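Betreff: Re: [Mehrweg-Gastro] Pfandschalen ab Dezember

Hallo in die Runde,

kurz zwischen zwei Schichten – das Angebot von Sedora ist da. Mindestabnahme 2.000 Schalen, Spülen extra. Für einen Imbiss unserer Größe zu viel.

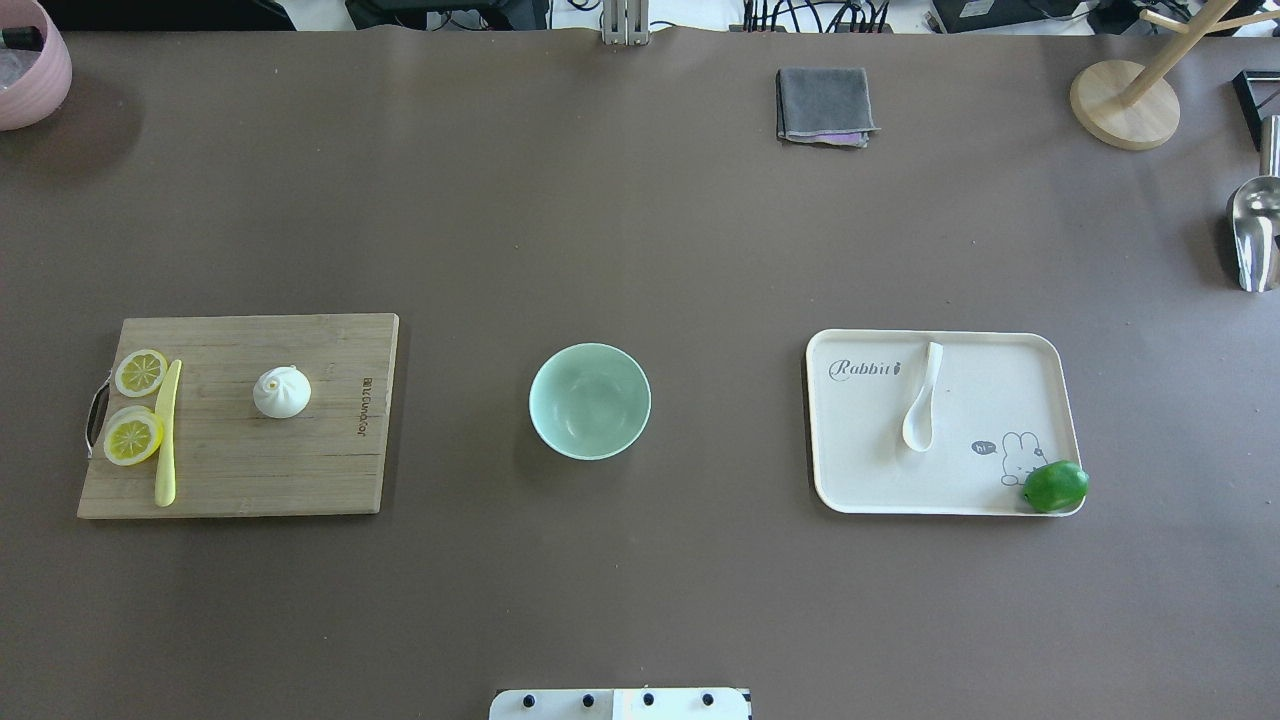
Pfand bleibt für mich der Knackpunkt. 2 Euro pro Schale, mehr zahlt mittags keiner. Deckel mach ich nicht mit, die kommen eh nie zurück. Und die Kleinmengen, Soßen, zwei Scheiben Zitrone zum Fisch wie hier auf dem Brett: wandern bei mir immer noch ins Plastikdöschen. Hat da jemand was besseres?? Prallard hat nur Pappe mit Beschichtung, die weicht durch.

Am 1. Juni (Samstag) schrieb Fashola:
> Wir haben 400 Schalen im Umlauf, nach
> den ersten Wochen fehlten 21. Damit kann
> man leben. Teuer ist das Spülen, nicht
> der Schwund.

Glaub ich sofort. Deshalb die Idee mit der Sammelbestelung, wir teilen uns die Menge und einen Spüldienst. 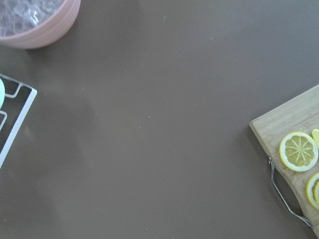
Welten hat mir dazu schon geschrieben, man wäre dabei, aber nur wenn alle dieselbe Schale nehmen, sonst gibts bei der Rückgabe Chaos. Seh ich auch so. Größe müsen wir noch klären – ich brauch was Tiefes für Curry.

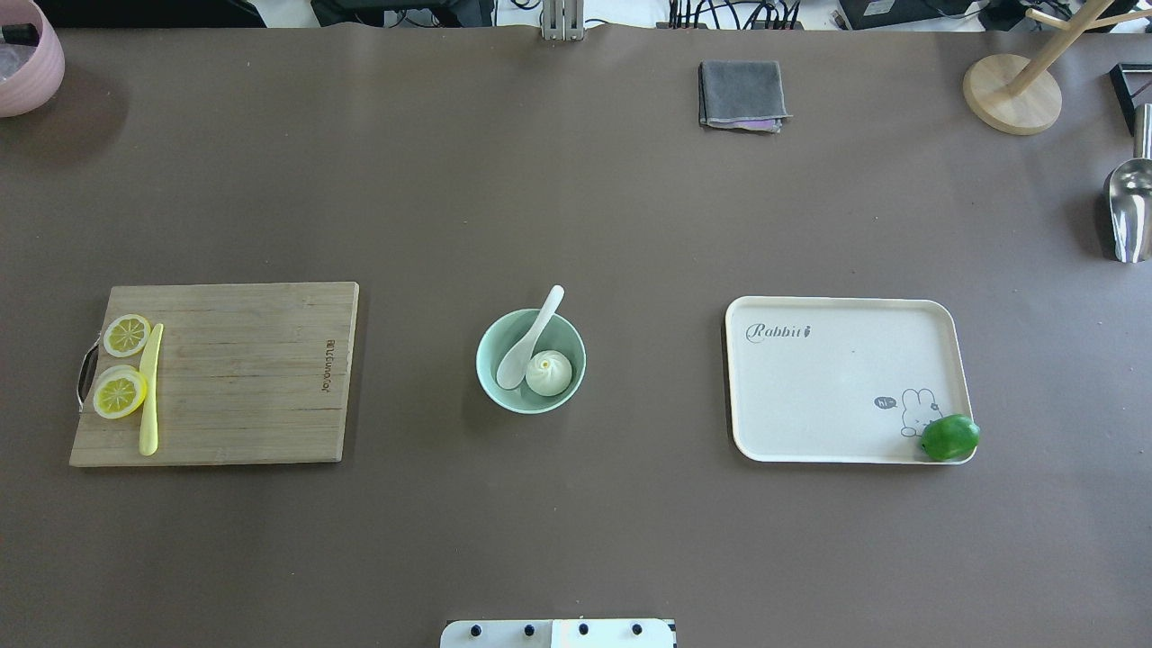
Fashola meinte am Telefon, vor Dezember lohne der Wechsel nicht, erst die alten Kartons aufbrauchen. Von mir aus. Rückmeldung bitte an die Liste, nicht an mich privat.

Gruß aus der Küche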